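Home | Contents | Previous chapter | Next chapter | Glossary

Chapter 3
Planning and Paying for Equipment 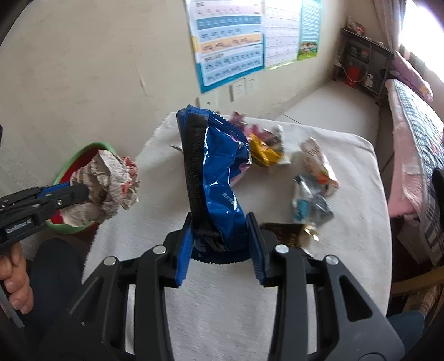 Figure 3.1 Clearing wrappers from a table with hand-held grippers.

Before asking for a price, write down the job. "Picking up litter" is too loose for a supplier to quote on. A crumpled wrapper is light, creased and never the same shape twice, so the list should name the items, the surface they lie on and where they must end up.

Pao-chu Kao bought equipment for the sorting room at Dresbridge. Her first request, to Hulora, covered 2 grippers and nothing else. Spare pads, chargers, training and repairs were left out, and all four had to be paid for later from the cleaning budget.

In this chapter you will draw up a job list, separate the purchase price from the running costs, and compare two quotes over 3 years. Work in pounds and leave tax until Section 3.4. Keep your job list, as you will need it again in Chapter 5.

Key terms: purchase price, running cost, spare part, service life, quote.

Comments

Wai-kit Leung: Is the answer to Exercise 7 meant to be 347? I keep getting 73 less than that.

Tsung-han Leung: You have missed out the spare pads. Add them for the second year as well.

Li-hua Leung: We used this chapter on Thursday. Section 3.4 needs a longer worked sum.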